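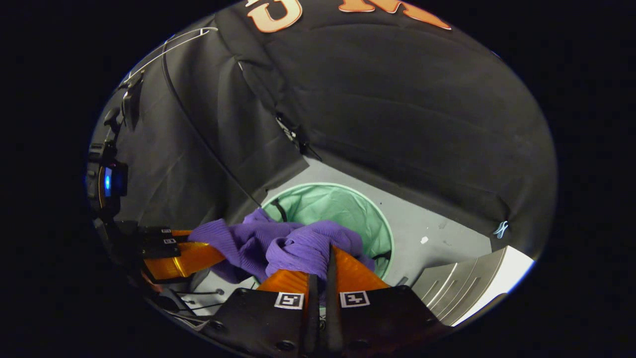
Laundry robots draw a crowd at Danska open day

Doors at the Danska workshop on the edge of Tangate opened at 10 Tuesday morning and by lunchtime the sign-in sheet had run to a second pad. Final tally for the day was 211 visitors, well up on what the company had set out chairs for. Late arrivals stood.

What they came for: clothes handling. Danska has spent most of the past year on machines that pick up garments, sort them and put them where they belong, and the open day was the first time the public got to see any of it up close. Four stations, a short talk on the hour, coffee in the loading bay.

The busiest spot by far was the collection station near the back wall. No robot arm at this one. A person works a hand-held gripper with orange fingers, picks up a piece of clothing and drops it through a round opening with a mesh bag inside. Then does it again. And again. The recordings go to the software team, who use them to train the arms at the other end of the room.

Sounds dull. It was three deep for most of the morning.

Visitors could have a go themselves after a two minute briefing, and plenty did. Most found it harder than it looks. Knits in particular gave people trouble – a sweater grabbed by one loose fold tends to trail, and a trailing sleeve catches on the rim. Staff at the station told people to go for the thick part of the pile, close slowly, lift straight up and wait a beat before moving across. Kids were better at it than the grown-ups, according to the staff member running the line, who said the younger ones don't rush the squeeze.

A good grip on a sweater is different from a good grip on a dress shirt, and different again from a sock. That was the main point of the hourly talk, given by one of the engineers from a step ladder so the back rows could see. Rigid things like boxes and cans keep their shape when you grab them. Cloth doesn't. Every time it is put down it lands in a new heap, so a machine can't learn one shape and be done with it. It needs to see a lot of heaps.

How many? The team has logged 1127 garment drops at the station so far, all done by staff. Visitors added nearly 13 minutes of usable footage by closing time, which got a laugh when it was announced, though the engineer said some of it was realy quite good. People who tried it signed a form first saying whether their session could be kept. Those who ticked no had theirs deleted at the desk, on a screen turned around so they could watch.

Across the floor, the arms. Two of them, both bolted to benches behind clear panels, working through a bin of mixed clothing that the company buys by weight from Finia, the thrift sorting firm on the other side of town. The left arm was set to sort by color, the right one by type. Color went smoothly for most of the demonstration. Type was a different story, with a pair of leggings going into the towel basket twice before lunch and a scarf that the arm picked up, turned over, put back and picked up again while the crowd offered advice.

Staff let it run. The engineer said they had talked about using a fixed set of clothes for the day, ones the arm already did well on, and decided against it. People asked better questions when they could see it miss, she said.

And there were questions. Will it fold? Not yet, folding is a separate project and won't be shown this year. Can it do wet laundry? Not tested. What about zippers, buttons, bra hooks? Zippers fine, hooks a headache. What does it cost? No price, nothing on sale, and the company would not be drawn on when there might be. One man wanted to know if it could find the other sock. Lots of nodding at that.

Jobs came up as well, more than once. Finia employs sorters at its Tangate site and a few of them had come along on their break, still in work vests. One asked straight out if the arms were meant to replace the belt crew. The answer from the Danska side was that the first trial, planned for the fall, covers only the first rough split of incoming bags – the dusty part, done now in masks – and that the grading work stays with people. She wrote that down. She also said, to whoever was standing next to her, that she would beleive it when the fall schedule came out.

Finia confirmed later in the day that a trial has been agreed and that no changes to staffing are tied to it. Asked for how long that holds, the firm said the agreement runs through the trial period.

The third station was given over to repair. A bench of opened-up gripper parts, screws in trays, and a technician happy to put things in people's hands. Fingers wear out, mostly from denim. Each set gets checked at the end of the day and swapped when the tips stop holding. A worn pair and a new pair were passed around the group so everyone could feel the difference, and a couple of students from the Bouazza technical college asked if they could keep the worn ones. They could.

Bouazza had sent a full minibus. The college runs a two-year maintenance course and has been after local firms to take on trainees, so the visit was partly business. Danska said it will take two students from the course starting in September, paid, with one of them going straight to the collection station and the other to the bench. The instructor with the group said he had hoped for three but would take two.

The college is also loaning out its sewing room. That part of the arrangement is small but the engineers seemed pleased with it. Clothes used over and over in the tests end up with pulled threads and split seams, and a damaged garment behaves differently in the gripper, which muddies the results. Students will mend what can be mended. The rest goes back to Finia for rags.

Fourth station was the paperwork one, and quiet to begin with. A wall of printed charts showing what the arms dropped, by fabric and by week. Fleece at the bottom, hardly ever dropped. Satin lining at the top by a long way. It picked up after 2 p.m. when somebody noticed the week in March where everything spiked. The heating had failed, staff explained, and the tests were run by people in gloves. They left the numbers in.

Not everything went to plan. The 11 o'clock talk started late because the microphone had gone missing – found in a coat pocket – and the parking lot filled early, with cars left along the access road until the neighbor asked for them to be moved. The right-hand arm was stopped for most of an hour after lunch for a loose cable. Several families who had driven over for the arms had to make do with one. Staff moved extra clothes to the collection station to keep the line going, and the wait there got as long as it had been all day.

A few visitors grumbled about the noise. The building has a metal roof and with a full house it was hard to hear the talk past the fourth row or so. Danska said it will hang some curtains before the next one, or split the talk into smaller groups. Wheelchair access was through the side door only, and the sign for it was too small. That has been noted too.

Money, briefly. The open day was paid for by the company itself. The cookies and coffee were by donation and the jar came to $1517, well over what anyone had guessed, helped along by one large check. It all goes to the Tangate coat drive, which hands out winter clothing from the church hall each November. The drive has also asked whether it could borrow the gripper for an afternoon to get the kids interested. Answer was yes, with a staff member along.

By 4 p.m. the bins were mostly sorted, or sorted enough. The last group through was a quilting circle who had come for the satin chart and stayed to argue with it. Their view is that the lining should be tested cut on the bias. The engineer asked them to put it in an email.

A second open day is planned for the fall, after the Finia trial gets going. Same building, free again, but visitors will need to book a time slot. Bookings open in August at the Danska front desk or by phone. Under-12s need an adult with them at the stations. Closed shoes please. Parking will be in the Finia lot across town with a shuttle running every half hour, and the access road will be coned off.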